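Lindora House kitchen meeting, March – my notes, sorry they're a bit of a ramble!

We got going at 6, with tea. First up was the white cabinet with the stickers. Half the room wants them off before the repaint, the other half (me included) would be heartbroken to lose the black cat. We voted and the cat stays, hooray! The padded handle stays too – everyone likes it.

Money next. We had 1,070 dollars in the kitchen fund and 872 is left after the new shelves from Devadiga. I'm getting a price for paint from Prukadon before we meet again.

Mugs: we own far too many. Please take yours home by the 18th or they go to the swap table.

Any other business was mostly cake. Finished by 7:30.

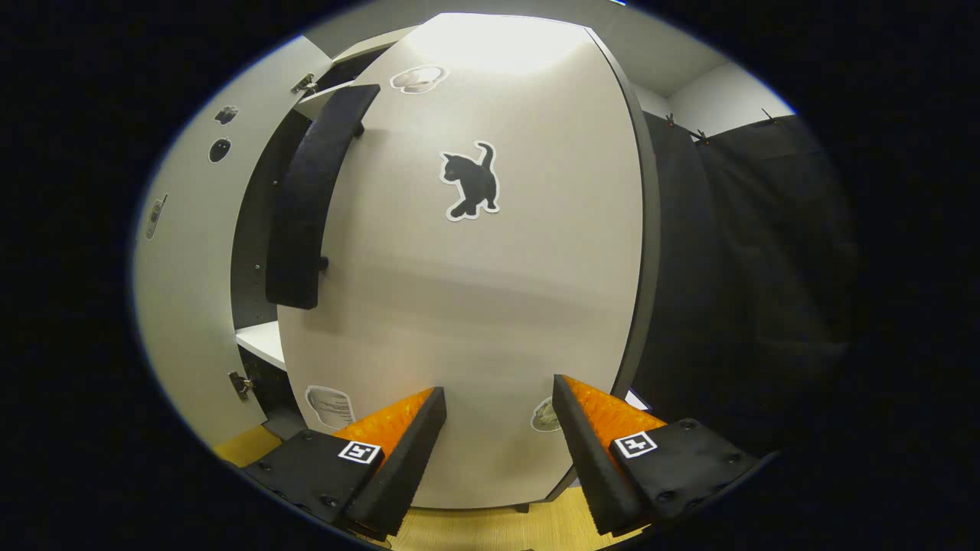
Item 1, the cabinet door with the cat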